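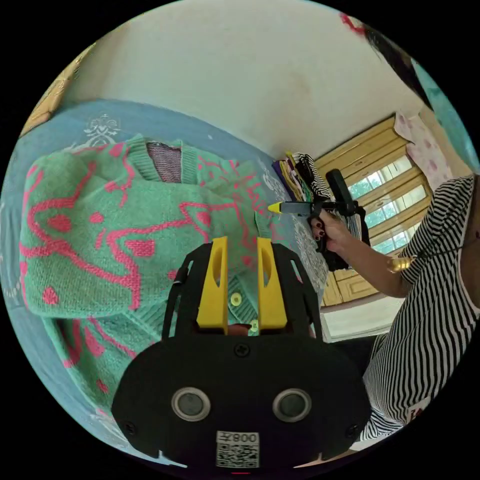 Unit 008 over the mint cardigan, fingers open. Second handheld on the right.

Gripper comparison thread, soft goods only. Two finger sets on the same handheld body, plus some notes on the camera and the logger. 2022-09-27

Test set is clothing on a bed. Tasks are pick, lift clear, move, release. Folding gets logged as its own task and I'm leaving it out of this thread.

Finger set A is the slotted yellow one from Tramidance, the one fitted above. Finger set B is the solid one from Bloxham we've been running since April. Same mounts, same stroke, same trigger.

Total grasps in the comparison: 1858. Uneven split, more on A than B. I've weighted by garment type before comparing anything. Raw totals on request but they will mislead you.

What counts as a success: fabric stays between the fingers from close to commanded release, and the garment leaves the surface. If it drags along the bed on one corner, it's logged as a partial. Partials are excluded from both columns.

Knits first. A is clearly better on thick knit. The slot lets the finger give a little along its length and the fabric settles into the contact. B closes flat and the first thing it does on a loose rib is push it forward out of the gap.

On thin woven cotton there's no difference I'd defend. B may be slightly ahead on a single layer against a firm surface. The spread between operators is bigger than the spread between fingers, so I'm calling it even.

On anything slippery both are poor. Lining fabric slides out of A a bit later than it slides out of B. Later is still a failed grasp.

Plackets are the awkward case. If a button sits under the fingertip, the finger stops on the button and the cloth either side is barely held. Looks like a full close on video. It isn't in the width log, which is why you want the width log.

With A, moving the approach 2 mm off the button line was enough to clear most of these. With B it needed more and I never found a setting I liked. I stopped looking after a day.

Cuffs and gathered ends are the easiest grasp in the set. Bunch of fabric, several layers, something for the fingers to close on. If you are demoing a gripper to a visitor, use a cuff. If you are evaluating one, do not let cuffs dominate your sample. Ours did for the first week.

Side rails. I expected these to be a nuisance on bedding and they mostly aren't. They press the fabric down slightly on either side of the contact point, which on a soft mattress helps a bit. On a hard table the same rails touch first if you come in too steep.

Approach angle matters more than finger set. Shallow approach on a mattress: fine with both. Steep approach: you push the garment into the bed, close on bedspread and garment together, and lift both. I log that as a double pick.

Double picks were the most common failure by a wide margin. The quilted cover is a bad surface for this. It compresses, then it comes up into the gap as you close. Flat sheet is easier, but people don't live on flat sheets.
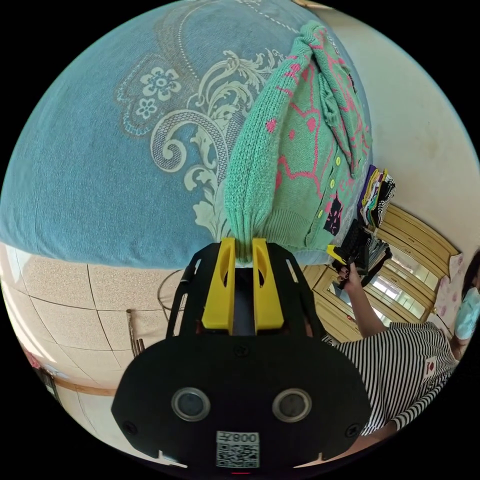
Hanging grasps are a separate column in the sheet. Once a garment has weight on it, slip is the failure to watch, and it's slow. The fabric creeps a few stitches at a time and you only see it if you compare start and end of the hold.

For the hold test I used 50 grasps per finger set, same knit garments, gripped at the lower end, operator stationary. A slipped out in none of them. B slipped out in 19. That's the largest gap anywhere in the data and the only one I'd change hardware for.

Caveat on that: B's pads are worn. They've been on since spring. I don't have a fresh pair to compare and Bloxham has them on back order. If new pads fix it I'll post the rerun under this thread.

Second caveat: the hold test is a human wrist. People regrip, people tilt. An arm would hold the pose and load the fingers differently. I expect the ranking to survive and the numbers to move.

Camera notes. Wide lens on the body, looking out past the fingers. Both fingertips are in view for the whole stroke, along with most of the garment and a lot of the room. For cloth I would not go narrower. You need to see the far end of the thing you're pulling.

The cost is resolution at the tips. With a dark garment on a dark cover I can't tell a one-layer grasp from a two-layer grasp by eye, and the model can't either. Bright fingers help with finger tracking. They do nothing for the layer count.

Windows. Daylight from one side pulls exposure down and the fabric in the gap goes muddy. Locking exposure before each take fixed most of it. Auto exposure with a moving wrist is the worst of both. It hunts every time the window comes into view.

Mirrors are worse than windows. A reflected gripper gives the tag detector a second candidate. I now reject anything outside a plausible distance from the body. Crude filter, works.

Two handhelds in one space: check your unit IDs before every take. I had a morning of sessions saved under swapped IDs and had to sort them by hand using the sticker. Print the sticker large. Larger than you think is reasonable.

Logger. Moved from our own script to the Ikbridge box partway through. Sync between width and video is tighter and it survives a battery swap without dropping the session. The file naming is terrible. I rename everything on import.

It also drops the first few width samples after wake. If you close the fingers immediately after pressing record, the start of that close is gone. Wait a beat, open and close once in free air, then begin. That free-air close is a decent zero check too.

Tracking was fine over patterned bedding and bad over plain wall, as you'd expect. The bad segments are nearly all operators turning to put a garment down somewhere and facing blank paint for the whole move. Rotate the task so they face clutter.

Weight. Nobody complains for the first half hour. After that the approach angles get steeper, you can see it in the pose log, and double picks go up with them. Short sessions, swap hands. I'd rather have fewer grasps with consistent angles.

Trigger force is the thing I'd change on this body. The return spring is too light for knits. Operators can't feel the difference between closed on fabric and closed on nothing, so they squeeze to the stop every time and the width trace loses most of its information.

Tried a heavier spring for an afternoon. Better traces, tired fingers. There's probably something in between and I've ordered two more rates.

What I'd run today for clothing: set A, shallow approach, locked exposure, Ikbridge logger with the free-air close at the start. For rigid objects I'd go back to B without much thought. It's stiffer and it repeats better on box edges.

Not tested: wet fabric, socks, anything with a hood, and zips beyond a handful of tries. The zip tries were bad with both sets and too few to report.

Next up is the same garments on the Gerkurcombe bench arm with set A mounted, same approach angles replayed from the handheld poses. First question there is whether the side rails clear the mattress once the wrist can't cheat.

Sheet with per-garment columns goes up once I've cleaned the swapped IDs out of it. Spring results will go in this thread as well.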